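Wood and Surface Finishes – Handout 4
Instructor: Yanling Wei
Room 119, Wirmont Building

Reading before next class: chapter on grain and figure, then the short piece by Meifang Li on veneers. Bring your sample board.

1. Terms

Grain is the direction the wood fibers run. Figure is the pattern you see on the face of the board. People mix these up all the time, and on the quiz I will take off points for it. A board can have straight grain and still show a strong figure, depending on how it was cut.

Flat-sawn: the face is cut along the growth rings. You get wide arches and ovals. These boards cup more.
Quarter-sawn: the face is cut across the rings. Lines are close and mostly parallel. More waste at the mill, so a higher price.
Rift-sawn: between the two. Used a lot for table legs.

2. Movement

Wood takes in and gives off moisture across the grain. It hardly moves along its length. A solid top screwed down tight on all sides will split sooner or later. Use slotted holes or clips. The Deng bench from last November is on the shelf by the door if you want to look at a split up close – please put it back.

3. Sheen

Matte, satin, and gloss describe how much light a finish sends back in one direction. Gloss shows every scratch and every sanding mark. Satin hides more. Matte hides the most but can look cloudy on dark wood.

Always check a surface from a low angle and then from straight above. Color and grain can look quite different under a strong lamp, so do not pick a stain under one light only.

Pale surfaces, wavy grain in both: 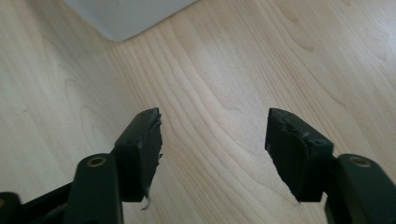
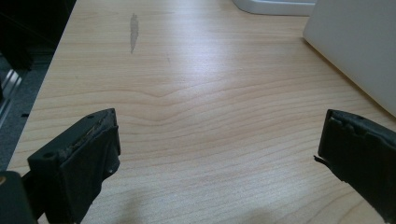 4. Sanding order

Start at 80 grit, then 120, then 180. Do not skip a step. Sand with the grain on the last pass. Wipe off the dust before you change paper. Oil finishes can stop at 180. For water-based finishes, raise the grain with a damp cloth, let it dry, and sand lightly at 220.

5. Assignment

Finish one board in two sheens, half and half, with a taped line down the middle. Write 15 lines on what you did and what you would change. Worth 34 points. Lanying Zeng has the tape and the Purness rags. Late work loses five points a day.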